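Category: Defense policy | Civil protection

The Nastlow Coastal Defense Plan is a long-term program for guarding the harbor towns and sea approaches of the Nastlow district. It brings coastal radar, patrol boats, fuel storage and public shelters under a single budget, and it remains one of the most closely watched pieces of local security planning in the region.

Before the plan, these duties were scattered. The harbor office at Clalov ran its own radar, the patrol service bought its own boats, and shelters were left to the towns. A storm in October knocked out the Clalov radar mast for 26 hours, and the patrol crews learned of it only by telephone. The outage gave supporters of a joint system a remarkably strong case, and the district assembly passed the plan on 2020-03-11 with 42 votes in favor.

The largest share of the money went to a chain of radar stations running from Clalov to the Musari headland. All of them feed one operations room, staffed day and night -- a huge step up from the old practice of passing reports by radio at fixed hours. The Musari station, built on a ridge above the fishing port, has the widest view of the chain and is a favorite subject of local defense writers.

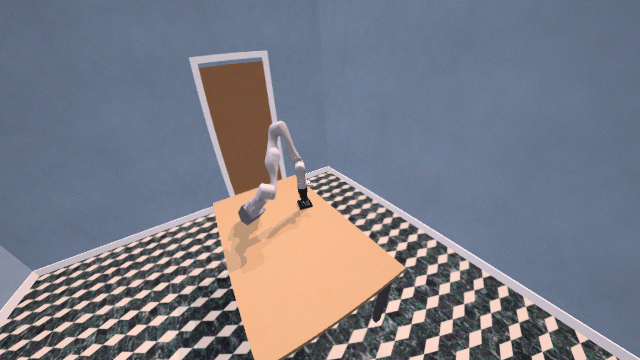 Oliwia Wieczorek argued in the assembly debate that the stations would be worth little without crews to act on their reports, and she asked for patrol pay to be settled before any concrete was poured. Her amendment passed, and pay scales were written into the first annex.

Shelter building is the part of the plan most residents know best. The Ansari shelter, dug into the hillside behind the old rope works, holds 1000 people and has its own well, kitchen and first-aid rooms. It's a splendid piece of engineering! Smaller shelters serve the outlying villages, and 89 public buildings have had their basements strengthened under the same program.

Critics have mostly aimed at the cost of fuel storage, which is paid for by a harbor fee -- ship owners at Clalov have challenged it twice. The fee is set each year by the assembly.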